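Reading time: 4 minutes

Sets, Containers and Counting On
Handout 4, Early Math for Classroom Helpers
Course leader: Halvard Öberg

Welcome back! Last week we sorted buttons until our fingers hurt, and I promised you something you could lay out in under a minute. This week is about tabletop setups: a few ordinary objects, a couple of things to put them in or on, and a child who gets to move them. I love this topic. It's where "in," "on," "next to" and "one more" stop being words on a wall chart and start happening under a child's hands.

Bring your Jovau workbook and whatever you collected for the homework box. If your box is thin, borrow from a neighbor.

1. Why start with so little

New helpers nearly always put out too much. I did it myself for years. I'd cover the whole table with animals, cups, pegs and spoons, and then wonder why the four-year-olds just pushed it all into a heap (a very happy heap, but still). A child who is learning "in" needs to see the inside of something. Give the table some air.

For a first setup, choose:
- one flat thing, such as a plate or a tray
- one hollow thing, such as a bowl or a basket
- 2 objects that match
- one object that doesn't match anything

The odd one out is the star. Children will talk about it before you've opened your mouth, and that talk is what you're there for.

2. Position words

Teach them in pairs, and move the object while you say the word. In and out. On and off. Near and far. "Between" comes much later than most workbooks think, so leave it alone until the first pairs are solid.

Say whole sentences. "The duck is in the bowl" gives a child far more to copy than "In! In!" And let them boss you around. When a child says "put it on the plate!" and you put it on the plate, you'll see a face light up – language has just moved a real thing.

Then make mistakes on purpose. Ask for the cube on the plate, pick up the duck and look very pleased with yourself. They'll correct you at full volume.

3. Same and different

Once the position words are going well, use the same objects for comparing. Start with what can be seen at a glance (color, round or square) and save size for later. Size is slippery! A thing looks bigger when it's closer to you, and children sitting on opposite sides of the table can disagree and both have a point. If that happens, put the two objects side by side and let everyone walk around to look.

Matching objects are wonderful here, because children often find differences you missed. A smudge, a scratch, one side grayer than the other. Take those answers seriously and ask to be shown.

4. Background

A plain dark surface helps pale and bright objects stand out, and it costs nothing if you already have a dark table or a piece of cloth. Patterned tablecloths are lovely at lunch and hard work in a lesson. Patterned dishes I don't mind at all, since the pattern gives you a second conversation when the first one runs dry.

5. A setup to talk through 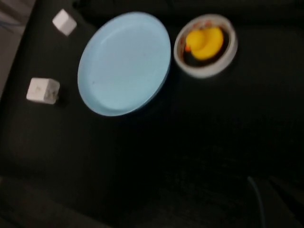 Fig. 1. Two white cubes, a light-blue plate, and a yellow duck in a patterned bowl.

Work in pairs on Figure 1 for ten minutes. One of you plays the child. Try to get:
- three sentences using "in" or "on"
- one sentence using "next to"
- one comparison of the plate and the bowl
- a story that ends with a cube on the plate

Notice how quickly you reach for the duck. Now do the whole thing again without mentioning it. Harder, isn't it? The cubes and the plate have plenty to give once you slow down.

6. From moving to counting on

Hide one cube in your hand, show the other, and ask how many there will be when you open up. Keep to tiny numbers. I've met children who can recite to 67 and still can't hand you two spoons, and reciting toward 1000 won't fix that. Handling things will.

For next time

Put together your own setup from things at home and try it with one child, or with a patient adult. Write down the exact words you heard, including the grumpy ones. Read page 67 in Jovau and bring one question about it.

Related
Sorting Buttons: Notes from Handout 3
Choosing Trays and Baskets for Small Hands
The Pelletier Song Cards: Position Words to Music
Story Sums for Rainy Afternoons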